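Ticket 726 - Left gripper drops out of sync after finger swap
Opened by: Waqas Marwat
Assigned to: Seraina Thaler
Status: Open, waiting on retest
Setup: Kutholm cell, two arms, Nurken controller

Waqas Marwat:
I'm comparing the long narrow fingers with the short padded ones we had before, and I love the long ones so far! They get under a bowl rim with hardly any fuss. Trouble is, the left gripper now stops short of closed every few cycles and the controller throws "position not reached." Right side is fine with the same settings. Power cycled twice, no change.

Seraina Thaler:
Did you rerun the homing after you swapped the fingers? The old end stop stays in memory until you do. Also please send me the current limit for both sides.

Waqas Marwat:
Homed both. Limit is 2000 on each. I also swapped the two controller channels to see if the fault moved, and it stayed with the left gripper, so the Nurken box looks innocent.

Seraina Thaler:
Great test, thank you. Next, cable. Unplug at the wrist, look at the pins, plug it back in and run the open/close loop with the arm parked. Then run it again while the wrist rolls.

Waqas Marwat:
Okay, this is getting fun. Parked: 9 loops, no errors. Rolling the wrist: 2 errors, both near the end of travel. I put some slack back in at the wrist and they stopped, at least for that run. I'd still like to try it with dishes before I call it.

Béla Vass:
Jumping in from the camera side. If you're retesting anyway, could you leave the fixed camera where it is? I'm comparing it with the Sutherland one and I need the arms in the same place for both.

Waqas Marwat:
Sure, camera stays put. Dishes are out: four bowls, two mugs and the flowered tray along the back, with the grippers in close to each other over the middle.
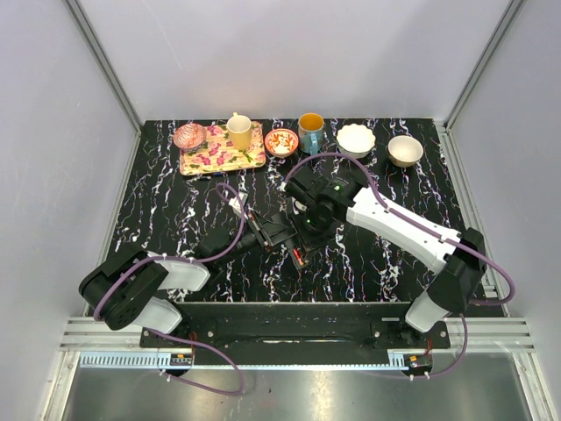

My plan is bowls first, the scalloped one last because that rim is the real test for narrow fingers. If the left side faults with the wrist rolled, I'll change the cable and repeat the same order - no other changes, so we can trust the result.

Seraina Thaler:
Sounds good. Keep the limit at 2000 for now and save the log from each run. I have a spare cable on my desk if you need it.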